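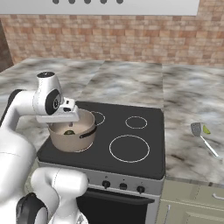

Families who come to us for a headstone nearly always arrive with too many words. Njål Torvik, who has cut letters at our Tierney yard for longer than he'll admit, once had a customer hand him 449 of them for a stone the size of a cookie sheet. Granite charges by the letter, or we do on its behalf, so the first draft tends to go home for a rethink. Our advice is to put it up in the kitchen and live with it for a week. If the wording still sounds right when you're standing at the stove with a saucepan on a back burner and your mind on dinner, it will probably sound right in the rain in forty years. "Beloved" usually survives. "Undefeated at pinochle" is about even.

Spelling is the other matter. We ask two members of the family to sign the proof, preferably two who don't agree on much. Read it backward, then check the dates against paperwork. Aunts are confident people and they are often off by a year.
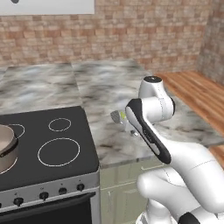
Reading time: 2 min

A few practical notes for spring. Cemeteries in our area won't let us set a base until the ground firms up, so orders approved in March will go in after that. Small flat markers run to almost 300 letters at the very most, and look far better with a quarter of that. The Preretti gray is back in stock. The Dindura black is not, and we've stopped guessing when.

Re-cutting worn lettering on an older stone takes six weeks. Please don't scrub it first. Bleach and a wire brush have done more harm in this county than the weather has, and Njål can tell which weekend you did it.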